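# Kirkengate table-clearing notes

Text and label files for the packaged-goods part of the Kirkengate kitchen set. The set covers one activity: packages are put on a kitchen table, moved, and taken off again. Maintained by Kanako Imai. Label review by Yolanda Quintana.

Last edited: 2018-02-19

## Contents

| Path | What it holds |
|---|---|
| `sessions/` | one folder per session, 30 in total |
| `labels/` | one text file per session |
| `goods.csv` | list of packages, 214 rows |
| `rooms.csv` | room codes and table notes |
| `docs/` | labeling rules, older versions included |

Session folders are named by room code and running number, e.g. `kg-04`. Numbers are not reused. Two sessions from the Pronville kitchen were withdrawn before release and their numbers stay vacant.

## Activity

Each session has three phases:

1. `set` — packages are placed on the table.
2. `shift` — packages are moved from one part of the table to another.
3. `clear` — packages leave the table.

A phase ends when the last package in it comes to rest. If a package tips over and is stood up again, the correction belongs to the same phase. Packages put back in a cupboard during `shift` are labeled `clear_early`, and the rest of the session is labeled as usual.

No session uses open food. Dented packages were kept in use, and the dent is noted in `goods.csv` under `state`.

## Fields in `goods.csv`

- `id` — integer, unique
- `kind` — `box`, `bag`, `pouch`, `tin`, `other`
- `size` — `s`, `m`, `l`, by longest side
- `state` — free text, may be blank
- `first_session` — session in which the package was first used

`kind` is decided by hand from the package itself. Soft packages that stand on their own are `pouch`; soft packages that don't are `bag`. Almost 11 percent of rows were changed on review, most of them between these two values.

## Tables and surroundings

`rooms.csv` gives table color, outline and the side nearest the cabinets. Outline is one of `straight`, `rounded` or `round`. A top with rounded corners is `rounded` even if one of its edges is also curved.

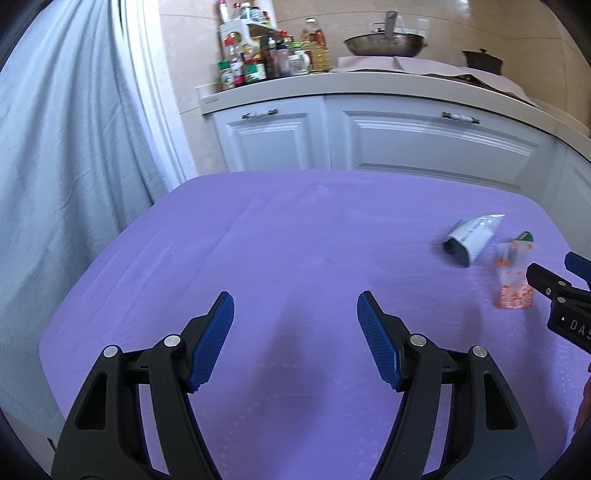
Purple tops are entered as `purple`, with no shade. Pale blue-grey cabinet fronts are entered as `blue_grey`; earlier versions of the file split these into `blue` and `grey`, and the Visser kitchen was entered both ways. Curtains go in the `near` column together with their color. Creases and streaks on a tabletop are surface marks and are never labeled as objects. The same goes for shadows.

Position is given by table side (`left`, `middle`, `right`), as seen when facing the cabinets. A package that spans two sides takes the side holding the larger part of it.

## Known issues

- `kg-11` has no `shift` phase.
- Six rows in `goods.csv` have a blank `size`. The packages were discarded before they were measured.
- The Brorisia kitchen has a `straight` table in `rooms.csv` and a `rounded` one in its label file. The label file is correct.
- `clear_early` was introduced in July. Older label files were updated by script and then spot-checked, so a few may still read `clear`.

## Changes

Corrections go to Yolanda Quintana with the session number and the line in the label file. Changes to `goods.csv` also need the package `id`.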